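The Slow Pleasure of Old Garnets

Somewhere in the back of most family jewelry boxes there is a dark red stone in a thin gold setting that everyone calls a ruby. Hold it up to a window in the late afternoon and it goes the color of cherry juice, and more often than you'd think it is a garnet. I say that with real joy, as garnets are my favorite stones in the world, and I think they have spent far too long being treated as the ruby's poor cousin!

I fell for them in Nusavley, a hill town with one main street and more bench jewelers than bakeries. The local stones are small, hardly ever bigger than a lentil, and the old workshops made the most of them by packing them close together in clusters and stars. A good Nusavley brooch looks like a slice of pomegranate. The one I bought on my first October there has 100 garnets in it, and the shop had it in a tray of odds and ends next to a broken watch strap.

The cutting is what gets me. Antique garnets were often rose cut, with a flat back and a low dome of facets, and they glow more than they sparkle. Turn one over and you may find a scrap of colored foil tucked behind it to warm up the red. Please don't ever soak a piece like that. Water creeps in behind the stone, the foil goes gray, and the whole thing looks as if somebody switched off a lamp. A soft dry cloth is plenty.

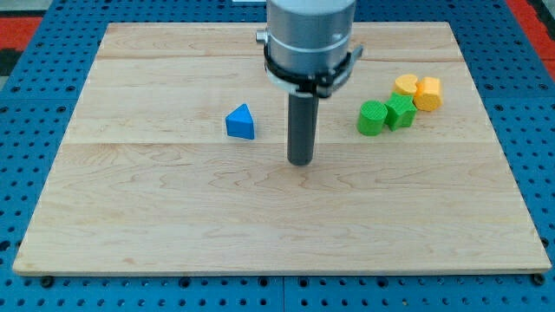

Color is the other great surprise. People think red and stop there, but garnet is a whole family of minerals, and it runs through orange, raspberry, honey and a green so bright it could pass for an emerald. At Perard, a narrow little shop near the Trivthorpe canal, I once spent an entire lunch hour over a ring with five stones in it, each one a different garnet, shading from wine at one end to leaf green at the other. I had a sandwich in my bag and forgot all about it.

Newer makers are having fun with them too. The Võ studio, two doors up the street from Perard, sets them in brushed silver with hardly any metal showing, so the light comes in from the sides (wear the earrings at dinner, near a candle, and you'll see what I mean). Their catalog number 1041 is a plain pendant with one orange stone on a dark cord, and I have wanted it for longer than I should admit.

As for everyday wear, garnets sit at around 7 on the hardness scale, give or take a little depending on the type. They'll put up with office life very nicely, though ordinary grit can dull the facets over the years, so I take my ring off for gardening and keep it in its own cloth pouch, well away from anything with a diamond in it. Sudden heat is no friend to them either. If a ring needs resizing, tell the jeweler it's garnet before the torch comes out, and ask to see the claws under a loupe while you're at the counter.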